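Putting a report back in order

I have written before on this blog about the small business course I follow in the evenings, so I will not repeat all of it. In short: there are two of us in the group, me and Danilo Estrella, and we chose to write a company study of Malabanan, a family firm that makes shelves and counters for shops. The study is long. It has chapters, tables, an organizational chart, drawings of the awards the firm received, and an analysis that we rewrote so often that I now dream of it.

Last Sunday I took everything out of the folders and sorted it on the white desk. This post is about that sorting. It is maybe not an exciting subject, but I looked for advice on it before I started and found mostly advice about computers.

Why was there so much paper? Our teacher, Mr. Theophilus Tetteh, reads only on paper. He told us this on the first evening and we thought he was joking. He wants a printed draft of each chapter, he writes on it with pencil, and he gives it back with the pages in the order in which he finished thinking about them. Then we correct and print again. After one term we had three versions of some chapters and only one version of others. Some were stapled and some were loose. Danilo kept half of it at his apartment and I kept the other half at mine. When he brought his half to me, he put it on top of my half, and from that moment I could not tell anymore which was which.

My first idea was to throw everything away and print it new. The copy shop asks for a fair price, but I did not want to lose the pencil notes. Some of them are only "why?" beside a paragraph, and even this is useful, when you remember which paragraph it was.

So I made coffee, put the phone in the other room, and cleared the desk.

The first thing I learned is that you should not begin to read. This is very difficult for me. I pick up a page, I see a sentence that is not good, and five minutes later I am looking for a pen. I made a rule for myself: lift the page, look at the top, look at the bottom, put it down. The top has the heading, if there is one. The bottom has the line and the footer. The heading tells you the section and the footer should tell you the version, but we began to put the version there only after the second printing. Please put it there from the first day. It is a small thing to type.

The second thing concerns pages without a heading. A page that is all paragraphs could be from anywhere. For those I read only the last words and then look for the page that continues the sentence. It is slow, but it is also a little bit like a puzzle, and I like puzzles.

Tables are easier. I remembered nearly every table by its shape, before I could read one word of it. The section with the awards is also easy, as it is the only place where we have drawings of a trophy. But there were two different layouts of this section, one old and one new, and for some minutes I held the wrong one to be the right one.

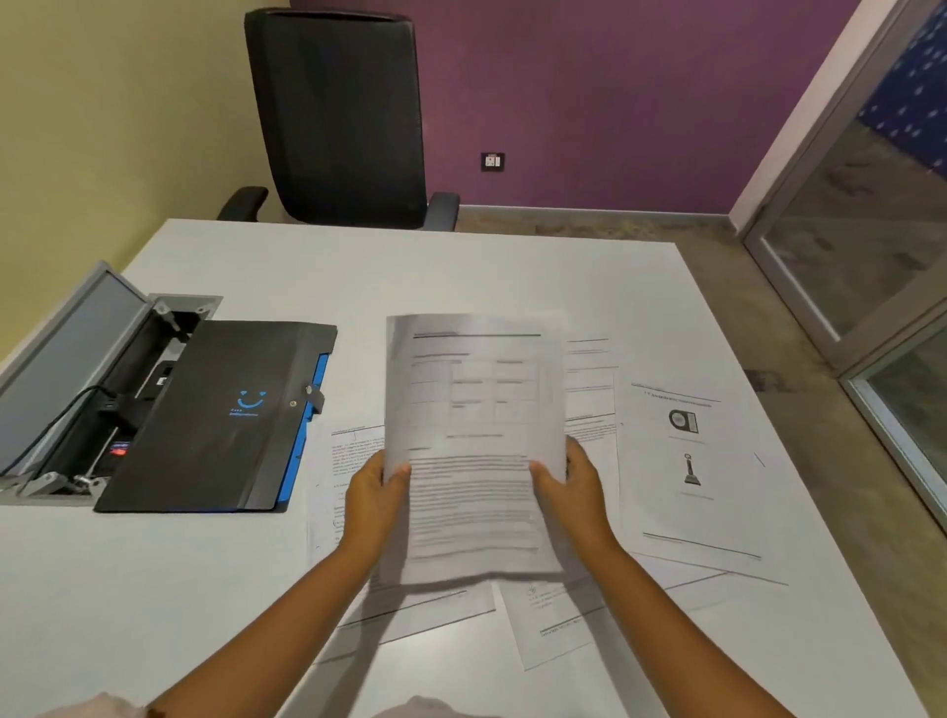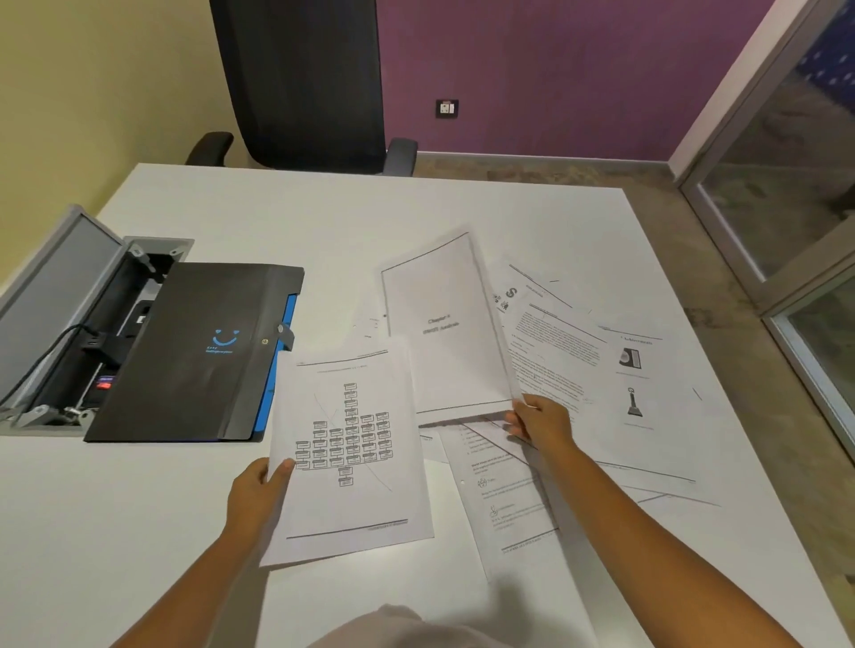 Sheets all over the desk, and one of them in my left hand to be checked.

The organizational chart was the page that cost me most time, and I want to say something about it, because other students may have the same problem. Danilo drew it. It is a good chart, many boxes, everything connected. But we had put it in the chapter about the people of the company, and then Mr. Tetteh wrote in pencil that it should come much earlier, so the reader knows who everybody is before the names begin. We agreed and moved it in the file. On paper, of course, it did not move by itself. I had old charts lying with the old chapter and new charts lying nowhere, and the only difference between them was one box that Danilo had renamed. I compared them against the window, one on top of the other. Then I kept the new one and put a pencil cross on the back of the others.

Chapter 4, the SWOT Analysis, was the opposite. That one behaved very well. It has its own title page, and the pages behind it were held together, so I could take it as one piece. After this I decided that every chapter will get a title page. Before, I thought that title pages are a waste of paper and only for people who want their report to look thick. Now I think they are like the doors in a corridor. You see one and you know where you are.

A word about stapling. Danilo staples everything as soon as it comes from the printer. I never staple before the end. We have discussed it more than once and we each believe we are right. After Sunday I must give him half of a point: a stapled chapter does not get mixed. But when one page in the middle must be changed, you open the staple, the corner tears, and then you staple again in a new place and the corner looks bitten. Our compromise is a paper clip for drafts and a staple for the copy which we hand in. I bought a box of Stedard clips for this, the wide ones, and they hold well up to the thickness of our longest chapter.

How I made the piles, if somebody wants to do the same:

First by chapter, without caring about the version. This goes fast if you do not read. I laid the piles so that they overlap like roof tiles, with the heading of each one still free.

Then inside each chapter by version. Here the pencil notes help, because a page with notes is certainly not the newest one.

Then the newest version goes into page order and gets its clip. The older pages with notes go behind, turned the other way. The older pages without notes go into the box for scrap, and I use the back of them for shopping lists.

What was left at the end was a small group of pages that belonged to nothing. One was a list of questions for our interview at the firm. Another was a page from a different course, I think, which Danilo says is not his and which is certainly not mine. I also found the sheet with our word counts. The task said 2,000 words for the company background and 3,000 for the analysis, and beside the first number Danilo had written 1,045 with an unhappy face. I remember that evening. We believed we had finished, and we had only half.

When it was all done I counted the newest version, without the notes, and it came to 46 pages. I had expected more. It is a strange feeling to cover a whole desk with your work and then to see it lie there as one stack, not even so high as my coffee cup.

I put this stack in the black folder. The pages with notes went in a cardboard one from Verken that I had in the drawer. It has a string to close it, and I like the string, though the cardboard is already soft at the corners and I do not think it will survive the next term. If somebody knows a folder which opens completely flat and does not cost as much as a dinner, please write me. A reader once recommended the ones by Urard, but I could find them only in a size that is too small for our paper.

We still have to write the last chapter, with the recommendations, and to make the table of contents again, as the chart has moved and now every number after it is wrong. Danilo has promised to do the numbers. I will do the drawing of the trophy again, since the caption below the old one has the name of the award with a mistake in it, and we have both read over this mistake the whole term.

Next time I will write about the interview at Malabanan, and about the questions I forgot to ask there.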